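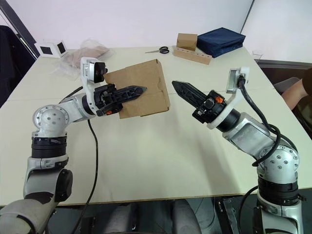 アームの値段だけ見て決めたら、あとで机の脚に泣かされるよ、と電話口で言われたのは1月のことでした。机の脚? そのときは何の話かさっぱりわからず、はあ、と間の抜けた返事をしてメモ帳に「机の脚」と書いたんです。横に小さく疑問符もつけて。いまそのメモ帳を開くと、机の脚のあとに、床、電源、ケーブル、換えの指、置き場所、教える人の時間、とずらずら続いていて、疑問符はもうどこにもありません。

このページを印刷する
この記事をメールで送る

特集 双腕ロボットを買う前に、机を買う
うちの作業場の見積もり奮闘記

うちは編み物の道具と毛糸を通販で売っている小さな店で、わたしは仕入れと経理と、忙しい月には箱詰めもやっています。箱詰めの前には箱を組む仕事があって、たたまれた段ボールを開いて、底を折って、形を整えて、次の人に渡す。単純といえば単純なんだけど、一日やると手の脂が全部持っていかれるあの感じ、やったことのある人ならわかってくれますよね(ハンドクリームを経費で落とせないかと何度思ったことか!)。

それで、腕が二本あるロボットに箱を任せられないだろうか、という話が社内で持ち上がりました。片腕だと箱を押さえる治具がいるし、専用の製函機はうちの箱の種類の多さにはちょっと大げさ。両手で持って両手で折る機械なら、人がやっている手順をそのまま移せるんじゃないか。言い出したのはわたしです。だから予算をまとめる係もわたしになりました。言い出しっぺの法則、どこの職場でも強いですねえ。

■上限600万円、ここから始めた

最初に決めたのは上限です。600万円。根拠は立派なものじゃなくて、去年のうちに倉庫の屋根を直すつもりで積んでいたお金がだいたい手つかずで残っていた、それだけ。屋根はまだ少し雨漏りします。

見積もりは3社に頼みました。Nernstead、Hatside、Gatchalian。同じ仕様書を送ったつもりだったのに、返ってきた書類は見た目も中身も見事にばらばらで、Nernsteadは一枚きり、Hatsideは封筒に入りきらない厚さ、Gatchalianは金額の前に質問がびっしり並んだ紙が届きました。「箱の底はテープで留めますか」「耳が折れた段ボールは使いますか、捨てますか」「作業台に継ぎ目はありますか」。値段が知りたかっただけのわたしは、最初ちょっとむっとしたんですよ。なんで先にこっちが宿題をやらされるの、と。

いちばん安く見えたのはNernsteadの322万円でした。腕が二本、つかむところが二つ、制御する箱が一つ。これなら予算の残りで屋根も直せる! と浮かれて、そのまま電卓を叩いて同僚に見せに行ったら、同僚は書類をひっくり返して裏を見ました。裏は真っ白。その白さがどうも気になる、と言うんです。台は? カメラは? 取り付けは? 動かし方を教えてくれる人は?

全部、別でした。

■比べるための表を自分で作る

ここで学んだのは、もらった見積書同士を横に並べても比べられないということ。行の名前が違うし、「一式」の中身も違う。Hatsideの「周辺機器一式」には手首につけるカメラとケーブルの押さえが入っていて、Nernsteadの「一式」には入っていない。同じ漢字なのに。

なので、先に自分の表を作って、そこに各社の数字を当てはめていくことにしました。うちで使った行をそのまま載せておきます。

・腕と制御装置
・つかむ部分(指の替えを含む)
・カメラと照明
・作業台、固定金具、床の補強
・電源工事、配線、ケーブルの取り回し
・安全まわり(囲い、非常停止、点検)
・ソフトの利用料
・立ち上げの作業費と、うちの人間が張りつく時間
・試しに使う箱と中身
・予備費

空欄になった行は、その会社に電話で聞きます。メールだと「ご要望に応じて対応いたします」という返事が来て、金額が来ない。電話だと「あー、それはですね」と話し始めてくれるので、そこを逃さず書き取る。午前10時ごろがつながりやすかったです(昼前になると、みなさん現場に出てしまうみたい)。

いちばん忘れやすいのは、うちの人間が張りつく時間の行だと思います。請求書が来ない費用だから。でも箱詰めの手を一人ぶん抜いて機械の前に立たせるなら、その人のぶんの箱は誰かが残業で組むわけで、ちゃんとお金はかかっています。わたしはここに給料の数字を入れて、その大きさにしばらく黙りました。

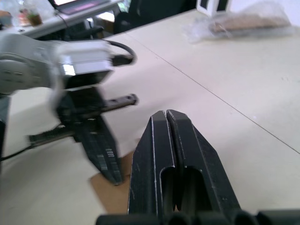 つかむ部分の行も、最初は甘く見ていました。指は消耗品なんだそうです。段ボールは柔らかそうに見えて、切り口は紙やすりみたいなものだし、机に先端をこつんと当てることもある。樹脂の指なら角から減っていくし、減れば薄いフラップの端をつまみ損ねる。替えの指を何組持つか、うちで交換できるのか、交換したあと位置を合わせ直すのに誰を呼ぶのか。この三つの質問に、見積書を見ずにすらすら答えてくれた会社は一社だけで、それが例の質問攻めのGatchalianでした。むっとしてごめんなさい。

それから指の形。細くて先がとがった指は、たたんだ箱の隙間に差し込みやすい。そのかわり厚みのあるものをがっちり持つのは得意じゃないかもしれない。幅のある指はその逆。うちは箱も毛糸玉も扱うので、じゃあ左右で違う指にしたら? と素人考えで聞いてみたところ、できるけれど、右でやっていた動作を左に移すときに教え直しになります、とのこと。便利と手間はいつも同じ袋に入ってくるなあ。結局、左右そろえる前提で予算を組みました。

■机の脚の話

さて、机の脚です。

二本の腕が勢いよく動くと、台が揺れるんですね。言われてみればあたりまえなのに、わたしは会議用の長机を二つくっつけて使うつもりでいました。倉庫に余っていたので。Hatsideの担当の人はその案を聞いて、とても丁寧に、少し間をおいてから「おすすめは、いたしません」と言いました。あの間は忘れられません。

揺れるとカメラの見ている位置と腕の思っている位置がずれる。机を二台並べれば境目に段差ができて、薄い紙や段ボールの端が引っかかることもある。天板の色も大事だそうです。うちの木目の作業台だと、茶色い段ボールの縁が背景にまぎれやすい。白か、つやのない明るい色がいい。でもつやのある白だと照明が映る。天板ひとつでこんなに話すことがあるなんて、編み物の店では考えたこともありませんでした(毛糸の白なら何種類でも語れるのに)。

そういうわけで、台と固定金具は別に発注することにして、表の行の中でここがいちばん伸びました。倉庫の長机は、いまも休憩のときのお茶置き場です。

■ソフトは買うのか、借りるのか

腕に仕事を覚えさせるソフトは、Favlowのものを三か月だけ借りて試す案を採りました。買い切りも選べたのですが、うちの箱の種類がこれから増えるのか減るのか、わたしにも読めない。季節の福袋をやるたびに変な形の箱が登場するんです。だったら最初は月払いで様子を見て、続けるかどうかは実際に組めた箱を見てから決めようと。

契約の前に聞いたほうがいいなと思ったのは、やめるときの話でした。覚えさせた動きのデータは手元に残るのか、ほかの機械で読めるのか、録りためた映像はどこに置かれているのか。始める前から別れ話をするみたいで気が引けたけれど、先方は慣れたもので、解約の手順が書かれた紙をすぐ送ってくれました。こういう紙がすっと出てくるところは、それだけでだいぶ安心します。

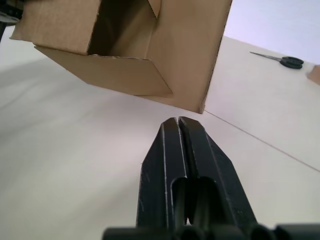

試験の材料費も、表に入れておいて助かった行のひとつです。最初は売り物の箱を使えばいいやと思っていたのが、考えてみると、何度も開いたり折ったりした段ボールはくたくたになる。フラップの角は裂けてくるし、折り目は緩くなる。そんな箱で試して、組めた、組めなかったと言っても、新品の箱のときとは勝手が違います。なので新品と、わざとくたびれさせた箱を両方用意して、分けて記録することにしました。くたびれさせる係はわたし。これはなかなか楽しい仕事でした。

ついでに書いておくと、袋類は後回しにしました。透明な袋は、くしゃっとなるたびに形も光り方も変わるので、担当者さんたちの口が急に重くなるんです。毛糸はたいてい透明な袋に入れて送るわけだから、できればそこも頼みたい。でも全部を一度に頼むと、どの会社の金額も倍の勢いでふくらんでいく。箱を組むところまで。そこで線を引きました。袋詰めは人の手、はさみで紐を切るのも人の手。書類にもはっきりそう書いて、社内の全員に読んでもらいました。読んでもらわないと、「どうせならあれも」が始まるので。ええ、わたしも何回か言いました。

■納期は8週間、ただし

どの会社も、注文から届くまでの日数はそこそこ正直に出してくれます。うちが選んだ組み合わせでは、本体が8週間。ただし、これは玄関に届くまでの話。届いた日に箱は組めません。台を据えて、電気の人に来てもらって、腕を載せて、カメラの向きを決めて、そこからようやく動きを教える時間が始まります。

わたしは最初の工程表で、この「届いてから」を一行にまとめて「設置」と書いていました。で、繁忙期の直前にその一行を置いていた。いま見ると冷や汗ものです。編み物の店の繁忙期は寒くなるころなので、8週間を引いて、工事のぶんを引いて、慣らしのぶんを引いて、とさかのぼっていくと、夏の暑い盛りにはもう台が置かれていないといけない。暑い倉庫で機械と一緒に汗をかくのか……と思ったら、エアコンの行が表に増えました。

お金の払い方も聞いておくといいですよ。注文のときにいくら、届いたときにいくら、ちゃんと動くのを見届けてからいくら。最後の分をどれだけ残せるかは会社によって違っていて、金額の値引きより、こちらのほうが相談に乗ってもらいやすかったです。「ちゃんと動く」の中身も、先に言葉にしておきます。うちは、指定した三種類の箱を人が手を出さずに組めること、失敗したときは止まって知らせること、としました。速さは入れませんでした。人より遅くても、夕方の片づけの間に少しずつ組んでくれるならそれでいい、という考えです。

■結局どこに頼んだか

本体と台はHatside、立ち上げはGatchalian、ソフトはFavlow。ばらばらに頼むと、何かあったときに「それはあちらの担当で」と言われそうで心配だったので、立ち上げが終わるまでは窓口をGatchalianに一本化してもらいました。その手間賃も表に載せてあります。Nernsteadの一枚紙にも恨みはありません。台も人もそろっている会社なら、あの簡潔さはむしろありがたいはずです。

合計は上限の600万円にぎりぎり収まりました。予備費を入れて、エアコンを入れて、替えの指も入れて。屋根の修理費は一円も残っていません。社内で数字を見せたら、まず聞かれたのが「雨漏りの下に置かないよね?」でした。置きません。置き場所は床に養生テープで四角く囲ってあって、毎朝そこをよけて歩く練習をしています。まだ何も載っていない四角なんですけど、つい遠回りしてしまうんですよね。

表のひな形がほしいという方は編集部あてにご連絡ください。エアコンの行も、つけたままお送りします。

このページを印刷する
この記事をメールで送る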